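Week 4: How stores set a table for you

Okay, picking up where we ran out of time! Last week was window displays, and I promised we'd get to tabletops, my favorite part of the whole retail unit (yes, I say that every week).

Why small surfaces sell
A shelf asks you to compare. A table asks you to imagine dinner. When I worked at Kunley, we moved the same 21 soup bowls from the wall to a table by the door and people started picking them up, turning them over, asking what else came in that glaze. Same bowls, same price!

Height, then light
Start with your tallest piece and work down. I like to leave two hands' width of bare surface near the shopper, so there's room to set something down. Then do the lights, and please use warm bulbs for food ware. The Skirno reading has a good section on this, some 300 words near the end, so no excuses.

Round or square?
Square tables are easy to line up in an aisle. Round ones slow people down because they walk the curve, and there's no obvious front, so check your layout from every side. A big boxy piece on a round top eats the space fast, and your plates end up near the rim.

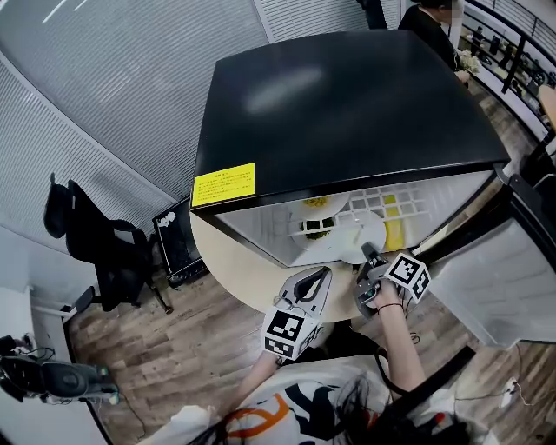

For next time
Read the Wuno chapter on price cards and bring a sketch of one tabletop, pencil is fine. Two pages of notes, max.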